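**1/** Week three of teaching Podo by remote control. The task is wiping marker off a sheet of grid paper with a small block. I drive both arms from a pair of hand controllers, and the policy trains on whatever I record.

**2/** We have 65 usable demos so far. The target for the first training run is 363. A good one takes me 12 seconds. A bad one takes a lot longer and gets thrown out.

**3/** The left gripper is meant to hold the paper down while the right hand wipes. I begin every demo with both arms up off the table, so the start pose stays consistent.
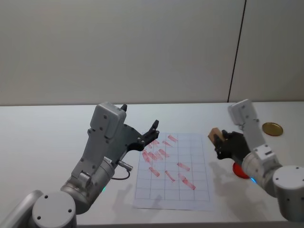 **4/** What I changed this month:

- Red strokes only, drawn at mixed angles. With all the lines going one way, Podo learned one wiping direction and stuck to it.
- Slower approach with the left arm. Coming in fast pushed the sheet across the table.
- Six practice passes before I record anything.

**5/** The hardest part is pressure. The Cerkitell controllers give me no force feedback, so I judge it by watching the paper. Too light and the block skates. Too hard and the sheet buckles.

**6/** Pomare, the other setup at our Zomutthorpe lab, gets taught by hand. You grab the arm and move it. You can feel the contact that way, but doing two arms at once takes two people, and their hands end up in the camera view.

**7/** I'm sticking with remote control until the first training run is finished. Next batch starts at 9 tomorrow morning. I'll post the success rate when I have one, good or bad.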